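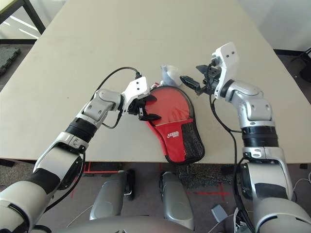
Lemieux Cup Amateur Football Tournament
Frequently Asked Questions for Teams and Spectators

Last updated 4/25/22

What is the Lemieux Cup?
The Lemieux Cup is an amateur soccer tournament for adult teams, played each September at the Fullorari Sports Grounds. Matches are eleven-a-side. The tournament has a group stage followed by knockout rounds, and the final is played on the main field.

Who may enter?
Any amateur club or workplace team may apply. Players must be 18 or older on the day of their first match. A player who holds a professional contract at the time of registration is not eligible. Former professionals may take part, with a limit of three per squad.

How many teams are accepted?
The tournament has places for 32 teams. Applications are considered in the order in which complete forms and fees are received. Teams that do not receive a place may ask to be put on the waiting list, and their fee will be returned in full if no place becomes available.

How do we register?
The team contact completes the entry form on the Modex registration portal and uploads a squad list. Proof of age must be provided for every player. An entry is complete only when the fee has been paid and a confirmation email has been sent. Please check your junk folder before contacting the office.

What is the entry fee?
The fee is $580 per team and covers field use, match officials and match balls. It does not cover travel, lodging or personal insurance. A team that withdraws at least 50 days before the opening match receives a full refund, less a handling charge of $10. No refund is made after that point.

Can we change our squad after registering?
Yes. Changes may be made through the portal until the draw is published. After the draw, a player may be replaced only for injury or illness, and a doctor's note is required. No player may appear for two teams in the same tournament – this includes goalkeepers.

How are group standings decided?
A win is worth 3 points and a draw is worth one. Teams level on points are separated by goal difference, then by goals scored, then by the result between them. If teams still cannot be separated, lots are drawn at the tournament office with a representative of each team present.

What happens if a knockout match is tied?
There is no extra time before the final. Matches go directly to penalty kicks. In the final, two periods of 10 minutes are played before penalty kicks are taken.

How are cautions and dismissals handled?
Two yellow cards in separate matches lead to a one-match suspension. A red card carries a suspension of at least one match. Violent conduct, including striking, spitting at or biting another person, results in removal from the tournament. The disciplinary panel may also report the matter to the player's home league.

Can a decision be appealed?
Suspensions may be appealed in writing within two hours of the end of the match. Decisions of the referee on matters of play are final – this includes goals, offsides and penalty awards.

Is video evidence accepted?
Only in disciplinary cases, and only when the footage is complete and unedited.

Where should visitors park?
Spectators should use the Zukska Road lot, which has around 58 spaces. Team buses may unload at the north gate but may not remain there.

Is there a charge for spectators?
Admission to all matches is free. Dogs must be kept on a leash and are not permitted beside the fields. Glass containers may not be brought onto the grounds.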